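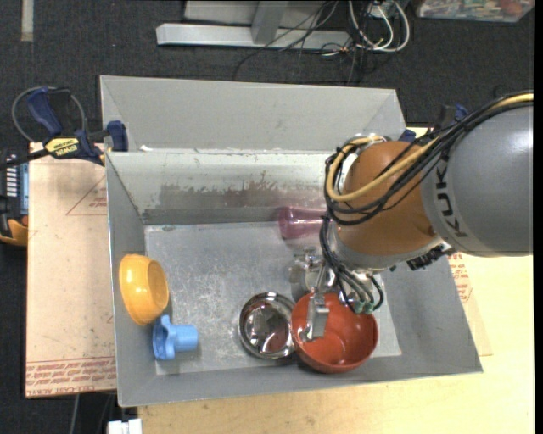

What does 979 out of a thousand mean, anyway?

Debashish Munshi sent me the Skirnetti write-up in March with the subject line "explain this away." I've read it three times now and I can't, quite, but I'm not ready to clap either.

The claim is that a grasp planner trained mostly in simulation cleared bowls and cups out of a metal bin with 979 good picks in 1,000 tries. Shiny steel included, which I'd normally bet against. Depth cameras hate polished metal, and a stainless bowl resting against a plastic one is a nasty little problem.

So I went to the appendix. The object set is 10 items. Ten! They were shuffled and dropped back in over and over, and around 300 of the tries were with a single object left in the bin. Picking up a lone bowl by its rim is the easy part of the job. I'd like the number for touching or overlapping objects by itself, and it isn't in there.

Then there's what counts as a pick. Here it means the object left the floor of the bin. Hugo Miranda's group, testing Stoltero, makes the arm carry the thing over the wall and set it down, and their scores look a lot worse. I trust theirs more.

To be fair, the failures are all listed, one line each, and most people hide those. Cups on their sides near the back wall come up again and again. That sounds right to me, the wrist runs out of room back there.

I've asked the authors for the raw log. If it comes I'll redo the table with the single-object tries taken out and post it, whichever way it goes.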